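Print this thread | E-mail this thread

Buying land at Lirkside with no survey?

lirkside_hopeful
We're looking at 16 acres on the Lirkside road with a small cabin. Seller has an old hand-drawn map and says the back line follows the creek. Asking price is fair. Would you close without a new survey?

tjaber
No. Creeks move. I bought near Vuvcombe and the line on paper was 16 feet from where the fence stood. The survey cost me $700 and I'd pay it again.

BitnaT
Depends on the lender – ours didn't ask for one. We found all the corner pins ourselves and have had no trouble in 10 years. 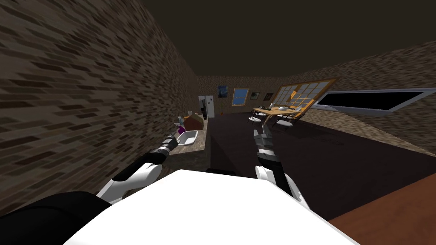
Render, sink side looking toward the dining area

tjaber
Finding a pin doesn't tell you it's the right pin, Bit-na. Half the parcels out there were split twice.

BitnaT
Ours matched the deed. I'm saying it isn't always needed, that's all. 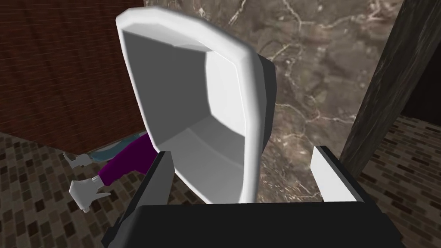 Re: Access

Si-eun K
I'd worry more about the road. Is there a recorded easement, or does the seller just drive across the Lim place because he always has? Ask the title office in Fuvville for a copy. Verbal permission may end when the land changes hands.

lirkside_hopeful
He said it was "understood." I'll ask for the paperwork.

Si-eun K
Ask before you put money down.
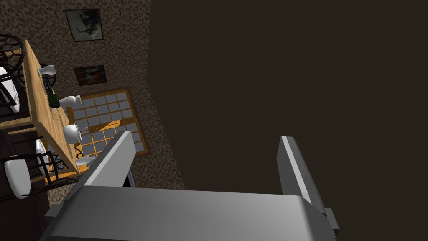
Re: Update

lirkside_hopeful
Easement is recorded, but only for the first stretch of the road. Seller will split the survey with us. Closing moved to July.

tjaber
Good. Have them flag the creek side too.

Print this thread | E-mail this thread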